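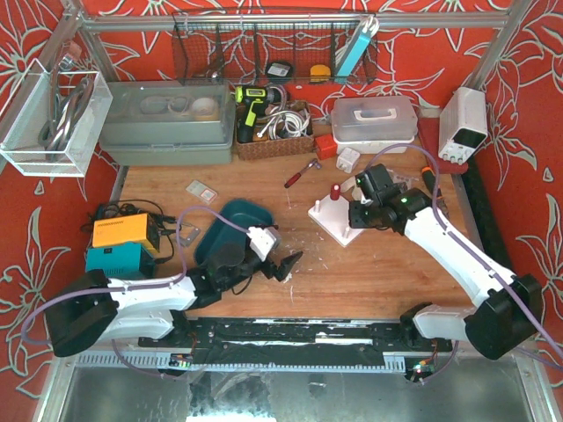
Big flowers on a wall are a mistake you pay for twice, one reader wrote to us after our June piece on small rooms, once when you buy the paper and again when you have to steam it all off. I read that out to Wiroj Onsri over his kitchen table in Terkholm, before I had even taken my coat off, and he laughed so hard he had to put the teapot down.

"Well, I've steamed off plenty, so I can't say they're wrong," he said. "But you know what I steam off most? Beige. People get tired of beige and they don't even notice they're tired of it. They think they're tired of the house."

Onsri has been hanging wallpaper since he was old enough to be trusted with his mother's good scissors. She ran Ruangrit, the family shop, which sold paint, paper, brushes, birdseed and, for a few years, wedding cakes (there was an aunt with an oven, and it's a longer story than I have room for). The shop is smaller now and the birdseed is gone, but the long pasting table is still in the back, and he still mixes his own paste when the paper calls for it.

I had come to talk about large floral prints, because they seem to be everywhere again, and because I have been standing in my own hallway for most of the spring with a sample taped up, unable to decide. He asked to see it. I had it folded in my bag. He smoothed it out next to the sugar bowl and didn't say anything for a while.

"It's pretty," he said finally. "It's too small. You picked it small because you were scared."

I had, of course. He told me almost everyone does. A customer comes in wanting peonies the size of dinner plates, gets nervous at the counter, and goes home with something the size of a button. Then it's up on the wall, and from the doorway all those buttons run together and look like a rash. A big flower gives your eye a place to land, he says, and he'd sooner put a big pattern in a powder room than in a ballroom, not that he gets asked to do many ballrooms.

His favorite job of the past year was a dining room in one of the old row houses by the river. The owners had chosen lilies from a line called Virnimby, with a pattern repeat so tall that he lost a good part of every roll getting the blooms to meet. Did that bother them? "It bothered the husband," Onsri said, pouring more tea. "He kept picking up the scraps and looking at them. I told him, line your drawers with it. I think he did, too."

The repeat is the part that people forget to ask about, and he would like them to ask. It's printed on the label, it tells you how far down the paper you have to travel before the same flower comes around again, and it has more to do with what you'll spend than the price per roll does. He has seen people order to the exact square foot and come up short by 2 rolls, and by then the shop has a new batch in, and the red isn't quite the same red. He doesn't think much of trying to hide that behind a bookcase, although he admits he has done it at home.

I asked him about red, while we were on it. My sister painted her dining room red once and we all felt as if we were eating inside a tomato. Onsri was kind about this. Paint gives you one flat red and there's no getting away from it, he said, but a red paper with some white drawn over it is a different animal, and the white lets the wall breathe a little. He likes outlines especially, flowers with hardly any shading, the kind that look as though somebody drew them in one go and then went off to lunch.

"You can have red and still be able to read the newspaper in there," he said. "Just put a decent lamp in."

He gets most animated on the subject of starting points. A lot of amateurs begin in a corner, since a corner feels safe, and then the best flower ends up sliced in half over the mantel. He begins where people will look when they walk in, centers the pattern there, and works out to both sides. Corners in old houses are never straight anyway. He carries a plumb line that was his mother's, a brass weight on a cord that he has replaced so many times he's lost track, and he drops a fresh line after every corner he turns. When I asked if he had ever tried one of the laser levels he said yes, it's very good, his nephew has it.

Where the two ends of the pattern finally meet, they won't match. I hadn't known this, and I found it oddly upsetting. In any room papered all the way around there's one seam where the flowers simply run into each other, half a lily and half of something else, and the trick is to put it over the door, up in that short stretch above the frame. He took me to see his own. I stood in his hall with my head tipped back and it still took me a good minute to find it, and he was delighted.

The most expensive paper he has ever hung came to 2,000 dollars for one bedroom, in a house out at Flevell, and he says he didn't sleep the night before. He cut the first length, checked it, checked it again, and then went and sat in his van and ate a sandwich. The room turned out fine. The owners' cat went up the wall by the window within the month, and he drove back out with a leftover piece and patched it, tearing the edges of the patch by hand so they'd lie soft. A knife edge will always show, he says, so keep your leftovers, and keep the label with them.

We had been talking for most of the afternoon by then and the tea was cold. He folded my little sample along its creases and handed it back, and then he went into the other room and came out with a roll under his arm, cream and dark green, with magnolias bigger than my hand.

"Tape this up by the front door," he said. "Leave it a week. Call me if you hate it."

I've had it up for 9 days, and I haven't called.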